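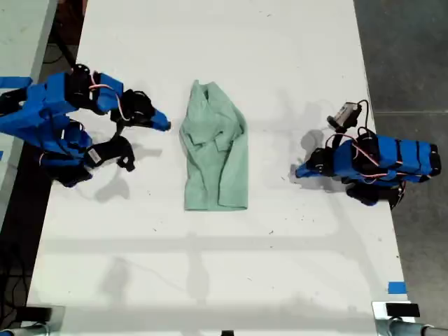 I have lived in Flornwood for five years and I still do not understand why people here wash their clothes so much. I want to write this politely, because my neighbours are good people and many of them have helped me. But I think that most of us wash a shirt when the shirt does not need it, and that we lose money, time and good cloth in this way.

In the country where I grew up, the washing machine stood in the cellar of the building and every family had its turn. You wrote your name in a book. If you missed your turn, you waited, and so you learned very early to look at a shirt before you put it in the basket. Is there a mark on it? Does it smell? If the answer was no twice, the shirt went on a hanger by the open window and was worn again. My mother did not call this saving the planet. She did not call it anything.

When I came here and rented my first flat, the machine was in the kitchen, beside the oven, and it was mine alone. In the first winter I became like everybody else. I wore a jumper for an evening, it touched the floor, and I washed it. After one year two jumpers were the size for a child and my favourite blue shirt had a collar like old paper. I blamed the shop. Later I read the label inside the shirt, slowly, with a dictionary for one of the words, and I had to stop blaming the shop.

I know the arguments on the other side. Some people work with food, or with sick people, or outdoors in mud, and of course they must wash everything each day. Some have small children. Some have skin that becomes red easily. I do not speak to them. I speak to persons like me, who sit in an office at Forngate with a cup of tea and come home on the 32 bus as clean as they left.

There is also the question of shame, and I think it is the real one. A colleague once told me, very kindly, that in Britain you should not wear the same shirt two days one after the other, even if it is clean, because people will think that you did not go home. I found this very funny and then a little sad. So now I wear it on Monday's chair, as I say to my friends: one day of rest on the back of the chair, and then it goes to work again. So far I have heard no complaint.

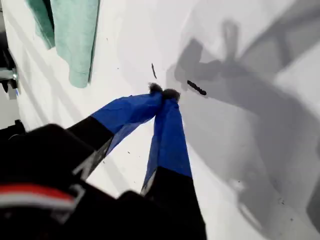
**Filed under: Home and habits**

The powder is a different matter, and here I become less polite. The instructions on the box want us to use a full cap, and the cap is made so that the line is very difficult to see. Most people I know fill it to the top. I put in less than half and my sheets are as white as before. If the clothes come out stiff, or if the machine smells like a perfume shop, the reason is often too much powder and not too little washing. Yet when the clothes come out stiff, what do we do? We buy a softener. We pay for the problem and then we pay again for the medicine.

The temperature I also changed. My old machine, an Asteck which came with the flat, has a dial with tired numbers, and for a long time I ran everything on the longest programme because it was the first one. It took 53 minutes only to come to the part where it spins. Now I use the short cool wash for almost all things and keep the hot one for towels and bedding. A grease mark on a sleeve I treat by hand, with a drop of washing-up liquid, before it goes in. This takes less time than finding the matching lid for the stain spray.

I would like also to defend the clothes line. In my street, which has houses on one side and the wall of the McKinnon building on the other, I have counted the gardens with a line in August, and I was quite disappointed. The tumble dryer is useful in a wet November, I admit. In a dry week it is a strange thing to heat a metal drum while the wind is passing your window for free. Some landlords forbid washing on the balcony, as if a pillowcase is an insult to the public. I believe this rule should go.

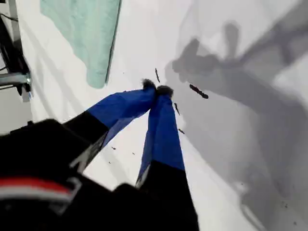

## What I would ask for

Not very much. I would like schools to teach the signs on the label, the little tub and the little triangle, in the same year when they teach the children to read a map. I would like shops to print the washing advice in letters which a person over forty can read. And I would like landlords to put one hook and a rope where there is a bit of sun.

For the rest, each of us can begin this evening. Take the shirt you wore today and hold it near the lamp. If it is dirty, wash it. If it is not, give it a hanger and an open window, and close the machine again.

My blue shirt with the paper collar is now a cloth for the bicycle. The one I bought after it is three years old, and last month somebody at work asked me if it was new.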